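December, started 7:40 pm
Holiday cards, second round

Pulled 30 proofs on the Okov this evening, all from the small block with the lighthouse at Parnoseck. The claim on the Grukura tin is that the ink can be handled overnight. I don't believe it. The November test sheets still came off on my thumb after two nights, and those were on thin paper with hardly any ink on them.

Count for this year is 316 cards. Last year's list was shorter and we still mailed the final batch too late for the overseas cousins, so I don't see why everyone is so calm about a longer list and a slower ink.

Settings: one extra sheet of packing under the paper, pressure handle a quarter turn past where it first bites. More than that and the lettering fills in, the second E in SEASON worst of all.
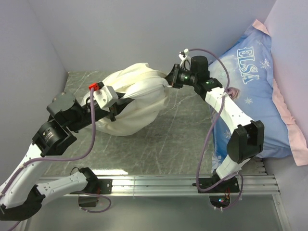

Why not drop the lettering and write the greeting by hand? It would save cutting a new block, and my aunts only ever keep the ones with real handwriting in them anyway.

Fair point about the aunts. But I timed myself writing a two-line greeting, an address and one sentence of news, and by card 40 my writing looked like a doctor's. Printed greeting stays. Names and news by hand, split between whoever turns up.

Paper: the Pap stock in cream takes the blue better than the white does. It also cracks on the fold unless scored first, which the seller said would not happen. Scored ten with the bone folder and ten with the back of a knife. Bone folder is cleaner. The knife went through twice. 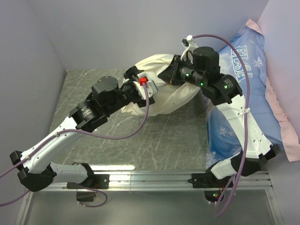

Stock on the shelf comes to 939 sheets counting the off-cuts, so spoilage isn't the worry. Drying space is. The rack holds one evening's printing if the cards go in single, and I won't stack them with tissue again after the mess in the first round.

Also against the family newsletter insert, for the record. It was two pages last time and I have yet to meet a person outside this family who read the second one. If it has to go in, one side, no list of surgeries.
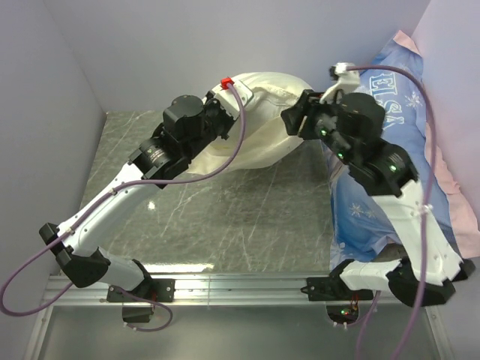

Put me down as in favor of the insert, one side is fine. My mother's friends do read it, they call her up about it in January and they'd notice if it stopped. I can have the text ready before the envelopes are done.

OK, one side. I'd still like to see it before it gets copied.

To do
- check proofs for rub-off at 8 am, then again after supper
- recut the second E or patch it
- weigh one finished card with insert and envelope, the cream stock may push it over the cheaper rate
- old address for the Parnoseck cousins is wrong, came back last year

Proofs went in the rack at 9:15 pm. My guess is tacky until the day after tomorrow.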